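About us

Petine started in February with 2 people, one van and a lockup full of other people's furniture. Still the same van. We buy, mend and sell second-hand cabinets, bookcases and dressers, and we do house clearances when asked.

What we do

Clearances, whole house or single room. Repairs to doors, hinges, runners, legs. Repainting, mostly white and cream, other colours by arrangement. Delivery within the county, further if you ask nicely and the van is up to it.

Stock changes every week so the list on the website is never quite right. Ring first if you are coming a long way. At last count 346 pieces in the main store and another lot at the Ofori Street unit, which is not open to the public yet. Soon we hope.

How we work

We look at everything before it goes out. Doors should shut, shelves should hold. If something is marked or has old holes in it we say so on the ticket and price it that way. Returns within the month, bring the reciept. Trade customers, see the Storetti page for terms, they handle our bulk orders now.

Minimum order for free delivery has gone up, sorry. Fuel.

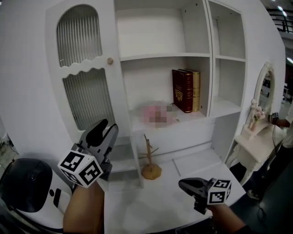 Pricing is simple. One ticket, one price, no haggling on Saturdays. White units go fastest, especialy anything with a glazed door, and ribbed frosted glass like the arched panel on this one is what people ask us for most. Screw holes near an upright get filled on request, small charge. Books not included. Deposits hold a piece for a fortnight, after that it goes back on the floor.

Find us

Unit 465, Tristar Estate. Parking round the back, mind the kerb. Closed Mondays.

Page last updated April 2023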